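Party table helpers wanted at Herden, Cladton

We're looking for a few friendly, patient people to help us set and clear party tables this March. You'd be putting out plates and paper hats, boxing everything up afterward, and then (yes, really!) doing it all over again, at your own pace. 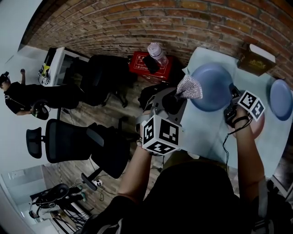
Each session lasts 60 minutes, and you're welcome to sign up for as many as you like. No experience needed, just comfy shoes and a bit of good cheer. To join in, please write to Ylva Strömberg at the Herden front desk.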